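Well, the Sivport library is finally getting its late hours back, and I could not be happier (my kids are already fighting over the good beanbag). Starting in August, the doors stay open until 9 p.m., and the upstairs reading room comes back too!

I stopped in to ask Marilou Panganiban at the front desk how it came together. She told me 312 people signed the request, and almost 1,000 books went out the first week the sign-up sheet was on the counter. "I ran out of date stamps," she said. "Well, ink for them."
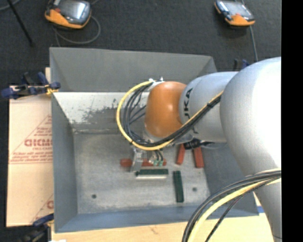

Olga Marín
Neighborhood Reporter

The reading room has 75 seats, and I plan to be in one of them most evenings. Huguette Gill is bringing back her mystery book club, which used to meet by the radiator and will now meet by the window, after a pretty lively vote. Bring your own mug. Cookies are fine, soup is still a no.

Parking is the one sore spot. The lot on Keskin Street closes at 8, so if you're staying late, use the one behind the post office and walk over. Library cards that ran out over the winter can be renewed at the desk for free through the end of August.

Last updated: 4:40 p.m.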